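Subject: Re: [licensing-wg] Draft reply on outdoor service areas and the food rule

From: Veronica Dumitrescu
To: licensing-wg
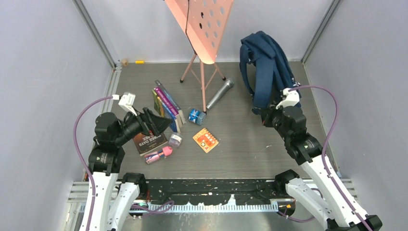

Two arms over the floor, book and backpack

Marlina, thanks for the draft. Comments inline. I have trimmed the parts where I have nothing to add.

Marlina Yusof wrote:

> Section 2. We support the change that lets a restaurant extend its
> licensed area onto the adjoining sidewalk by notice instead of by a
> full application. We ask that the notice period be 16 days.

The number is fine. The wording leaves open when the period starts. The current form is stamped when it reaches the licensing office, but the clock has been read both from the stamp and from the day the fee clears. In the Fedow case those two dates fell in different months, and the operator had tables out before the second one. I would write: "16 days from the date the notice is received, whether or not the fee has been processed." If the office objects to the second half, we can drop it and ask them to define receipt in the guidance.

You also use "adjoining sidewalk" here and "adjacent public space" in section 4. These are different things. An adjoining sidewalk touches the building line. Adjacent public space could take in the far side of a service lane, and I don't think we want to argue for that under a notice procedure. Please use the first term throughout.

> Section 3. Floor area for the purpose of the fee should exclude
> any outdoor area used for fewer than six months of the year.

Agreed in principle. Two problems. First, the fee table is in square feet and has a step at 2,620. Most of our members sit well under that, so for them the exclusion changes nothing. Scanlon sits just over it once the back patio is counted, and pays the higher band for the whole year on account of a patio that closes in October. That is the case to put in the letter. It is easy to check from the floor plan already on file, and it shows the effect better than a general statement about fairness.

Second, "used" is hard to prove. An inspector who finds chairs stacked against a wall in February has no way of telling if the area was in service the night before. I suggest we tie the exclusion to the period stated on the notice. If the notice says April through September, the area is excluded and service outside those months is a breach. That gives the office something it can enforce and costs our side very little.

> Section 4. The food requirement. The draft rule says alcohol may be
> served in the outdoor area "only where a substantial meal is
> available". We ask that "substantial meal" be replaced by "food".

I would not ask for this. The word "food" on its own was in the earlier text and was taken out after the police submission, which gave packaged snacks as the reason. If we ask for it back we will get the same answer. The better target is "available". As drafted, it could mean available to order at the table, available somewhere on the premises, or available at the hour the drink is served. Stemisel closes its kitchen at 9:30 p.m. and serves until 11. Under the third reading it would be in breach every night.

Suggested text:

"only where a meal prepared on the premises may be ordered during at least half of the hours in which alcohol is served in that area on that day."

It is clumsy, but each part of it can be checked against posted hours. If somebody can shorten it without losing the "on that day", please do. Without those words the office could average over a week, and a place that serves only brunch on one day would come out differently from the same place open every day.

> Section 5. Noise. No comment proposed.

I think we need one. The draft condition sets the cutoff for amplified sound by distance to the nearest dwelling, measured "from the premises". It does not say from which point. With an extended area, the measurement could be taken from the door, the edge of the indoor licensed area, or the outermost table. For Zatness the distance is 420 feet from the door, and a good deal less from the far end of the terrace. I don't have a strong view on which point is right. The outermost speaker seems the most logical to me, given that the condition is about sound, but I can see the office preferring a line that is already on the plan. We should at least ask them to pick one.

> Attachments: table of member premises, copy of current form.

The table has a column for seating capacity that mixes indoor seats with total seats. Either split it or take it out. Nothing in our five sections depends on capacity now that the old threshold is gone, so I would take it out. The form attached is the previous version. The current one has the applicant's declaration on page 2, above the signature block, and our section 2 refers to it by position, so the wrong copy will confuse people.

One small point on layout: please number the paragraphs within each section. The office replies by paragraph number, and last time we had to work out which sentence each answer belonged to.

I can turn around a second draft the same day if it reaches me before noon. The submission window closes at the end of July, and I would like the list to have a clean copy to read before then.

Veronica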